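The Great Linen Sort, and why I keep every small cloth

December 25, 2024

I know, I know. It is Christmas Day, the potatoes are peeled and sitting in their pan, and instead of putting my feet up like a sensible woman I am at the kitchen table writing about towels. But the house is quiet for the moment, and I promised several of you that I would write up the linen sort before the year was out, and there isn't a great deal of year left.

For those who are new (hello, and welcome, and do have a mince pie), the linen sort is something I started doing when we moved into Iritero Road and I found that the airing cupboard was half the size of the old one. Everything that could be folded came with us and hardly any of it would go in. I had blankets on top of the wardrobe, tea towels in with the baking tins, and one dreadful evening when my mother-in-law was staying and I had to offer her a beach towel with a parrot on it. She was very nice about it. She has also mentioned it every year since.

So once every winter, before the visitors if I can manage it, I have the whole lot out and go through it piece by piece. Big things first, then the middling things, and then the little cloths that seem to breed in the dark. I used to do it on the bed, which is a mistake. A bed is soft and everything you fold on it comes out with a belly in the middle. You want a hard, flat surface at a height that doesn't make your back complain, and you want to be able to leave it all and go and have your lunch without someone needing to sleep there.

The batch in the first picture is a good mixed one, and I rather like how it looks before anything has been done to it. There's the black blanket with the big cream flowers, all in a mound down the left side, a little dark grey-blue cloth next to it that could be mistaken for a sock if you weren't wearing your glasses, and a light blue one with a yellow print bunched up in the back corner on the other side. The rust-brown piece in the middle is the only one lying flat and behaving itself.
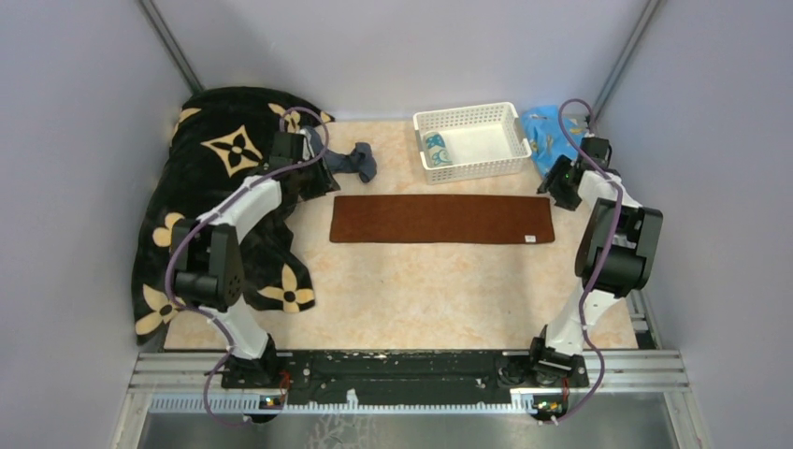 Start with the blanket, even if you don't want to

My instinct is always to start with the small things. They're quick and you feel as though you're getting somewhere. Then you have a lovely row of little squares and you shake out a blanket over the top of them and the whole lot goes on the floor. I have done this more than once, and I am a person who gives advice on the subject.

So, blanket first. Find two corners that belong to the same short edge. With a plain blanket this can take an age, but a pattern helps more than you'd think, and big flowers like those cream ones (four petals each, very bold on the black) give you something to line up by eye. Bring the corners together, let the rest of it hang, and give it one good shake. Then lay it down and smooth it from the middle outwards with the flat of your hand.

I fold in half, in half again, and then in thirds the other way. My husband folds in half until it can't be folded any more and ends up with something like a loaf. We have agreed that he does the sheets.

If the blanket is a fleecy one it will not want to stay put, and there's no shame in tying it with a bit of ribbon or an old dressing gown cord. Mine go on the bottom shelf with the fold facing out. When the folds face out you can take one from the middle without dragging three others after it, and on a cold night when you're half asleep that matters a good deal.

The basket question

Now, the basket. I had a lot of letters - well, emails, but I like to call them letters - when I mentioned last winter that I'd gone over to open baskets for the small things. Some of you were quite firm about it. Alžběta Vondráček wrote to say that she had tried it and that her cloths came out dusty, and I do see that. If your cupboard is a dusty one then a lidded box will serve you better.

But I'm still fond of a white lattice basket like the one at the back there, with the openwork sides. You can see what's in it without pulling it out, and air gets round things, and if a cloth has gone in a shade damp (we've all done it) it has a fighting chance. They wipe clean too. What they are not good for is anything tiny. I kept my collar stays and spare buttons in one for a while and I was finding buttons in the hall until Easter.

The other trouble with a basket is that it attracts lodgers. You set out with a basket for cloths, and by the time you've been to answer the door there's a cup in it. The blue and white patterned one in the picture is lying on its side in the left-hand end as though it had gone for a nap. I've found cups, a torch, a tin of travel sweets and once a perfectly good pork pie. My rule now is that the basket gets emptied completely before any folding goes into it, and I mean completely, turned upside down over the table.

The rust-coloured one

Which brings me to the middling things, and to the colour I have fallen for this winter. I never owned anything in rust until I bought a set from Adamczyk, the little household shop by the station, and now I want everything in it. It's such a warm colour on a grey day! It goes brown in the shade and nearly copper when the light catches it, and tea doesn't show on it nearly so much as it does on cream.

A thick looped fabric needs treating a little differently from a tea towel. It won't take a sharp crease and it isn't worth fighting with it. Lay it flat, long side towards you, tug the corners square, and fold it loosely. If you press down hard on looped towelling you only make it sulk and spring open. I look for the tag, if there is one, and turn that end in first so it's tucked away inside.

Before I fold, though, I always pick the thing up by a pinch in the middle and let it drop into its own creases. My aunt did this and I never asked her why until I was grown up. She said it was to feel whether it was dry all the way through, since the thick part holds on to the wet, and the pinch is where you'd feel it. You get that one soft fold running down to where it's being held, and all the rest falls away to either side. I find it rather a pretty sight, and you get a good look at the loops while you're about it, so you can spot a pulled one. 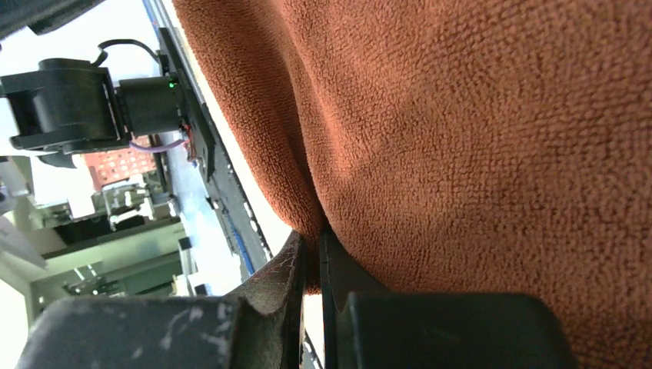

Flekano Household Arts Circle

A word about the Circle, as several of you asked where I get all this. We meet in the upstairs room at Morkotetti Hall, twice a month from January, and the linen evening is the one that fills up first. Said El Ouafi leads it. He worked in hotel laundries for years before he retired, and he can fold a fitted sheet in the time it takes me to find the corners of one. His view on microfibre is that it should be washed by itself and kept well away from fabric softener, which clogs it up and stops it drinking. I'd been putting softener in with mine for years and wondering why they only pushed the water about. I stopped in the autumn and I'd say they're better for it, though one or two may be past saving.

He's also the reason I no longer throw out small cloths. The little grey ones and the printed ones and the odd ones without a partner all go into a pile of their own, and from there they get jobs. One lives under the sink, one goes in the car for the windows, one goes in the shed. I've been told I have too many jobs for cloths. I had a count-up for the Circle's newsletter and the total for the whole house, top to bottom, was 183 pieces of linen of one kind or another, and 12 of those were cloths for the car. So there may be something in it.

If you'd like to come along, it's £6 for the evening and that includes tea. Bring two or three things of your own that you can't get to fold nicely and we'll have a go at them together. Blankets welcome, but please carry them in a bag, the stairs are steep and I've seen what happens when you can't see your feet.

What went where, in the end

I was asked last time to say how it all ended up, so for the nosy among you (I'm nosy too, I'd want to know): blankets on the bottom shelf, bath things in the middle, table linen on top where the grandchildren can't get at it with sticky hands. The basket of small cloths sits at the side on its own. The parrot towel has gone to live in the caravan.

I didn't finish the pillowcases. There's a stack of them on the landing that need their buttons looking at, and I shall do those in the new year with the radio on. I'm also on the hunt for a second blanket with a big pattern, something cheerful to go at the foot of the spare bed, so if any of you have seen one about, do write and tell me where.

Right, the potatoes want to go in and I can hear the car on the drive. A very happy Christmas to you all, and I'll be back with the pillowcases.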